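Categories: Animation, Home video, Subtitles

Retiming the Drokmont discs

The Australian release of Drokmont came out on DVD through Fesico and was never reissued. It has all 17 episodes, the original audio, an English dub and one subtitle track. That subtitle track is poor. Several songs are untranslated, signs are skipped, and two characters swap names in the fourth episode. A much better script was written for the North American discs, and I wanted to watch that script over the Australian video.

The obstacle is frame rate. The series was finished at film speed, which in practice means 23.976 frames per second. The North American disc keeps that speed and uses pulldown to fill out the NTSC field rate, so running time is unchanged. The PAL disc takes the same frames and plays them at 25. Every episode is therefore shorter by a little over four per cent, and the audio is higher in pitch by most of a semitone unless somebody corrected it. Fesico did not correct it. The opening theme sounds noticeably bright if you know the soundtrack CD.

For subtitles the arithmetic is simple. Multiply each timestamp by 0.95904. A line which appears at 20 minutes in the North American script has to appear at 19:11 on the PAL disc. Both the start and end times are scaled, so a long line stays on screen for slightly less time, and a fast reader will not notice.

Scaling alone fixed nine episodes. The others had a second problem - the two masters were cut differently around the eyecatch. The North American version has a longer fade to black before the second half. On those episodes I scaled the whole file first, then applied a negative offset to everything after the break. Do it in that order. If you apply an offset measured on the PAL video before scaling, it gets scaled as well, and the error is small enough that you may spend an evening wondering whether the lip flap is just loose.
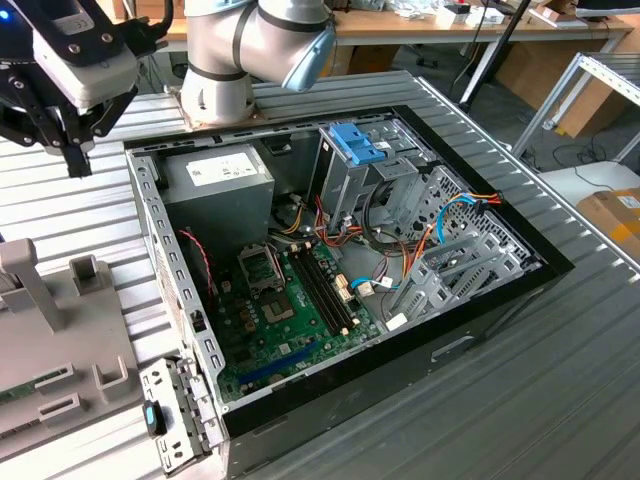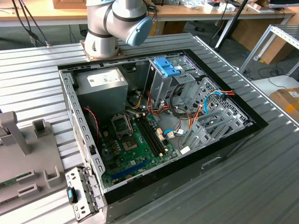 The script comes to a bit over 3,000 lines across the series. I used Kouris for the batch scaling because it keeps millisecond values internally and rounds once on export. My previous editor rounded on each operation, which is harmless for one pass and visible after several. Kouris also reads scene change lists, so end times can be snapped to the last frame before a cut. I set the snap window to three frames. Anything wider started to pull lines away from the dialogue in the quick arguments, and there are a lot of quick arguments in the Clustville episodes.

Typeset signs needed manual work. The North American video is 720 by 480 and the PAL video is 720 by 576, and neither uses square pixels. If the script resolution in the header is left at the old value, the renderer stretches positions to fit and most signs land close to where they should. Rotated text does not. The shop banner in episode six, which pans diagonally, took longer than the rest of that episode put together.

One oddity remains. Episode 11 has blended frames throughout, so it was probably converted from an NTSC tape instead of a film-rate source. Its running time matches the North American disc to the second. No scaling is required there, only a fixed offset. Check the duration of each file before assuming a whole set was mastered the same way.

I have not touched the audio. Slowing it to 23.976 along with the video restores the pitch and would make all of the retiming above unnecessary, but my player handles the discs as they are and I would sooner leave the video alone.

3 comments

Zhuoran Kong
Wed 13 April
Did you check the commentary track on the last disc? On my copy it is at correct pitch while the main audio is not, so I assume it was recorded against the PAL master.

pulldown_pete
I had the same double offset problem on a different show. Ended up writing the order of operations on a sticky note.

marlo
Is ep 11 interlaced on yours or just blended? Mine combs badly on the pans.

Get new posts by email. Enter your address to subscribe. You can unsubscribe at any time.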